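Mapplebeck Hall Kitchen and Serving Area: My Walk-Through Checklist, With Comments

Last updated Aug 2, 2021

I do this walk-through before every community lunch we host at Mapplebeck Hall, and people keep asking me for a copy, so I finally typed the thing up. It's the same list that hangs by the light switch, plus all the stuff I mutter to myself while I'm doing it. Sorry in advance for the muttering. Marks are OK, FIX (do it before we open) or WATCH (fine today, look again next time).

BEFORE ANYBODY UNPACKS A THING

Back door opens all the way and stays open on the hook: OK
The hook used to slip. Somebody bent it back and it's been good.

Path from door to sink clear: FIX
Folding chairs again! I love that they get put away, I just don't love where. I moved them behind the stage and taped a note on the rack.

Floor mat at the sink lies flat: WATCH
One corner is starting to curl. It's the Lastivum mat, the heavy one, and I think flipping it over buys us a season. If your toe catches on it even once, pull it up and tell me.

Overhead lights all working: OK
The tube over the stove flickers when it's cold in there and then settles down.

Fire extinguisher on its bracket, needle in the green, tag current: OK
Please don't hang aprons on it. I found two.

FRIDGE AND COLD FOOD

Fridge thermometer at 40 F or below: OK
Read it before you open the door for anything else. I've panicked over a high number more than once when all that happened was somebody stood there deciding about milk.

Door seal clean and closing: WATCH
The paper test (shut a strip in the door and tug) held on the top and sides and slid right out at the bottom hinge corner. I wiped the crumbs out and it grabbed better. Still on my list for October.

Raw meat on the bottom shelf, in a pan with sides: OK

Everything labeled and dated: FIX
There was a tub of something beige. It's gone now. If it was yours, I apologize, but there wasn't a name on it.

PRODUCE TABLE

I'm pickier about fruit than most folks expect. People grab it and eat it right there, so it doesn't get cooked and it doesn't get a second chance.

Whole fruit rinsed under running water, no soap: OK
Yes, oranges too. The knife goes through the peel and takes whatever's on the outside along for the ride.

Citrus checked for soft spots and mold: OK
Turn every piece over! The bad side always ends up on the bottom. A few dimples are just peel. If your thumb sinks in, toss it.
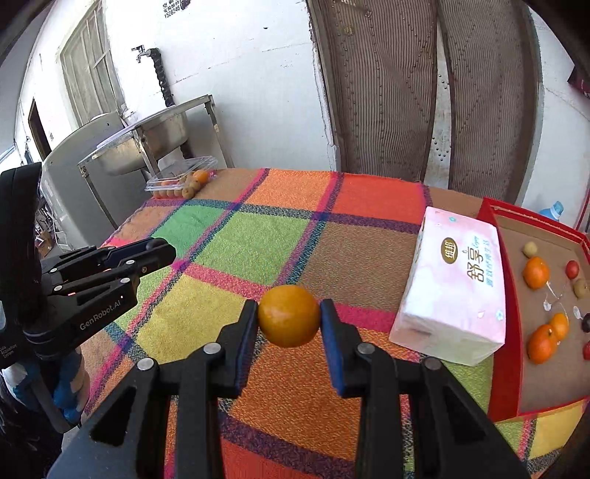 Produce check: small round citrus, lifted above the tabletop.

Cut fruit on ice or back in the fridge: OK
Two hours out is my limit, and I start the clock when the knife comes out, even if the first guest is still looking for parking.

Grapes and cherry tomatoes cut lengthwise for the little kids: FIX
They were whole. I quartered them myself. This one I will never be relaxed about.

Knives stored in the block or the rack, never loose in a drawer: OK

TABLES AND COVERINGS

Legs locked: OK
Give each table a good hip bump. If it wobbles, the slider on the leg brace isn't pushed down all the way (it's stiff on the older ones, use the heel of your hand).

Covers clean and not hanging in the walkway: FIX
We had one puddled on the floor by the coffee end, right where everybody turns with a full cup. I folded the extra under and clipped it. The Pollura clips are in the drawer with the birthday candles, and there should be 16 of them. I've got 10. Check your tote bags, please.

If you're using a blanket for a cover, pull it snug: WATCH
I do like the cheerful ones and I'm not banning them. They bunch up, though, and round things roll, and a glass set on a wrinkle is going over sooner or later. Wash them after every lunch, hot if the label lets you. Plum juice is the worst of the lot to get out, especially once it's been through the dryer.

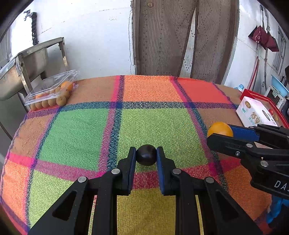 Dark plum and an orange-yellow fruit on the plaid blanket.

Extension cords taped down or routed behind the tables: OK
The coffee urn gets its own outlet. No sharing with the warmer, we tripped the breaker that way and I spent the whole lunch hunting for the panel key.

HANDS, CLOTHS AND BUCKETS

Soap and paper towels at the hand sink: OK

Hand sink used only for hands: WATCH
There were coffee grounds in it. I'm not naming names.

Sanitizer bucket mixed and tested with a strip: FIX
The strip came up too weak. We're using Stavance concentrate now, so go by the label on that jug and forget the old capful habit. Too strong is a problem too, so no guessing by smell.

Gloves in small and large: OK
Nearly out of large. I've put them on the shopping list.

Wiping cloths kept in the bucket between uses: FIX
I found over a dozen draped on the faucet, the oven handle, the backs of chairs... it looked like laundry day in there. Fresh ones are on the shelf above the urn.

TRAYS, BOXES AND DISPLAY PIECES

Chipped or cracked dishes pulled: OK
One platter went in the trash. It had been glued before and I didn't feel bad.

Cardboard-bottomed trays for whole, dry fruit only: OK
They're light and the kids can reach over the sides. But cardboard soaks up whatever lands on it and you can't sanitize it, so nothing cut, nothing sticky, and if the bottom is stained or mushy, out it goes. 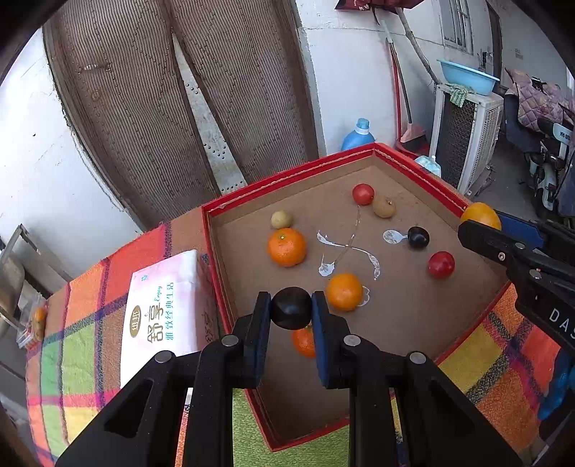

Serving utensils, one per dish, handles out: OK
Put a couple of spares in a clean pitcher at the end of the line. A spoon will hit the floor. It happens every time, and then somebody borrows the one from the potato salad and we've mixed egg into everything.

Allergy cards out in front of each dish: FIX
The nut card was missing from the brownies. I wrote a new one on the back of an envelope, and the proper cards need reprinting before the next lunch.

LOCKING UP

Stove knobs all off, checked by hand: OK
Touch every one. I say "off" out loud for each burner, and people can laugh.

Urn unplugged and emptied: OK

Trash and compost out to the bins, lids down: FIX
The lid was propped up on a bag. Raccoons! I took the second bag around to the other bin and put the brick back on top.

Key back in the lockbox, numbers scrambled: OK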